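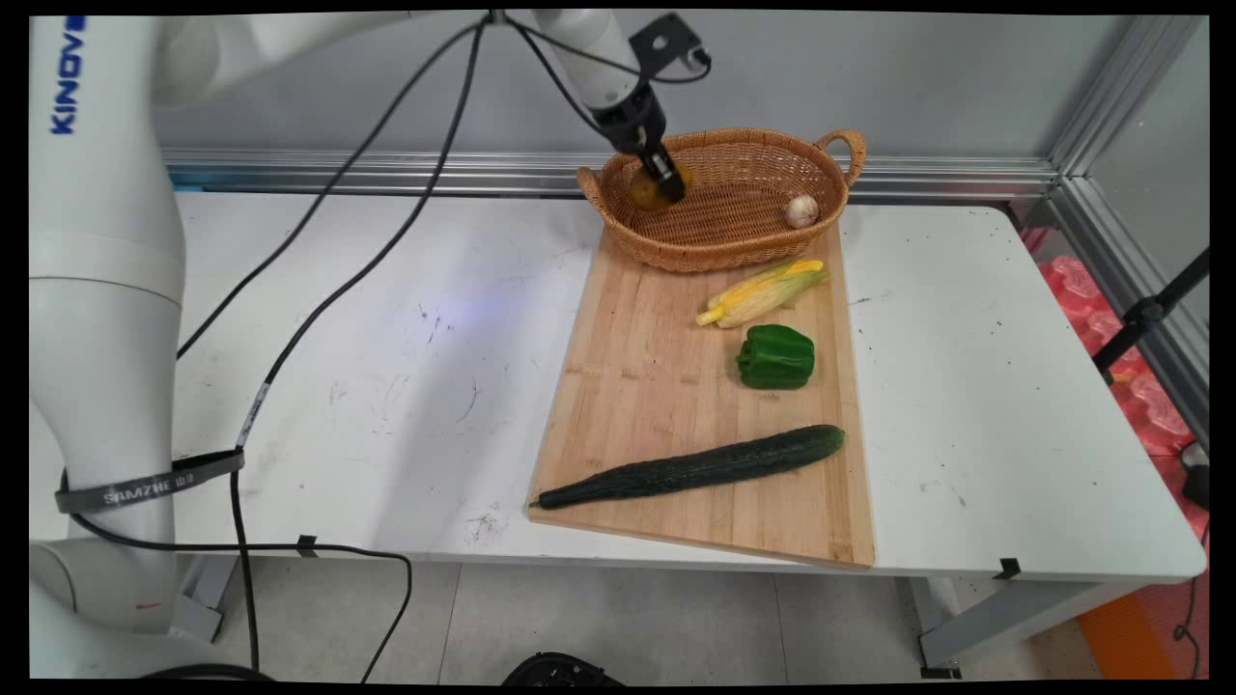 I've changed how we keep vegetables at our place and a few people asked about it, so I'm putting it all in one thread. It's pretty basic stuff.

Background: two adults, a small kitchen, one fridge with a crisper drawer that freezes things at the back. For years everything went into that drawer in the plastic bags it came home in, and every week I threw some of it out.

In July I started writing down what went in the bin. By the end of the month it came to 700 grams of cucumber, a whole capsicum, most of a bunch of coriander and two cobs of corn that had gone starchy. That was enough to make me do something.

First change: a wicker basket for the things that don't belong in the fridge. Garlic and potatoes mostly. Mine is oval with a loop handle and it came from the op shop on Bolger Street for $7.

Wicker works because air gets through it. Garlic in a sealed tub goes soft or sprouts. In the basket on the bench, a whole bulb keeps for weeks. Once you break it open the cloves dry out faster, so I start one bulb and finish it before opening the next.

Potatoes want the dark. If they're only there a day or two they can share the open basket. Anything longer and I put them in a paper bag in the bottom cupboard. Green patches get cut off deep, and if it's green all over it goes out.

Onions have their own spot at the other end of the bench. Keeping them with potatoes makes both go off sooner. My neighbour Jolene Bright told me that years ago and I ignored her.

Second change: everything gets laid out on the cutting board before it goes anywhere. Corn, capsicum, cucumber, whatever we bought. I look it over, decide what gets eaten first, and then put it away.

Corn is always first. The sugar starts turning to starch once it's picked, so I try to cook it the same day or the next. I leave the husk on until it's going in the pot. If I've peeled it back at the shop to check the kernels, I fold the husk back up and put the cob in a bag.

Cucumber is second. It doesn't like real cold. The long bumpy ones go slimy at the ends if they touch the back of our crisper, so they now go on the door shelf wrapped in a tea towel. I get five days out of one that way. In the drawer I was getting three.

Green capsicum can wait. It keeps longer than the red ones because it's less ripe. Dry, whole, in the drawer, no bag. Once it's cut I take the seeds out, put the halves in a container with a bit of paper towel and use them within three days.

Don't wash any of it before storing. I used to do the lot in the sink as soon as I got home and it felt very organised, but the damp is what was killing it. I wash when I cook now.

The board is bamboo. It gets a scrub with hot water and dish soap, then stands on its edge to dry. Never the dishwasher. I put one through once and it split along a join. Food-grade mineral oil every couple of months, wiped on and left overnight.

Someone asked about the basket getting dirty. Papery garlic skin does collect in the bottom. I tip it upside down over the compost and give it a knock, then go over it with a dry brush. If something has leaked in it, warm water and a bit of soap, then out in the sun until it's properly dry.

Also asked: do I line it? No. I tried a cloth and all the air went out of the idea.

What we cook with the usual lot: corn and green capsicum fried with plenty of garlic, cucumber smashed with salt and rice vinegar on the side, potatoes if there's no rice. It takes 50 minutes if I do potatoes in the oven and far less if I don't.

The smashed cucumber is Yasuo Uchida's way of doing it. Hit it with the flat of the knife, tear it up, salt it, leave it for ten minutes, tip off the water, then dress it. Garlic grated in, one clove. He says two but two is a lot raw.

I kept the list going for a second month to compare. Total in the bin was 513 grams for the whole month, and most of that was one bag of spinach I forgot about. I don't have a good answer for spinach yet.

If you've got a way of keeping coriander past day four, please reply. I've tried the glass of water with a bag over it and it fell over in the fridge twice.

Edit for the person asking about tomatoes: on the bench, stem side down, out of the basket so they don't get squashed. I only put them in the fridge if they're about to go.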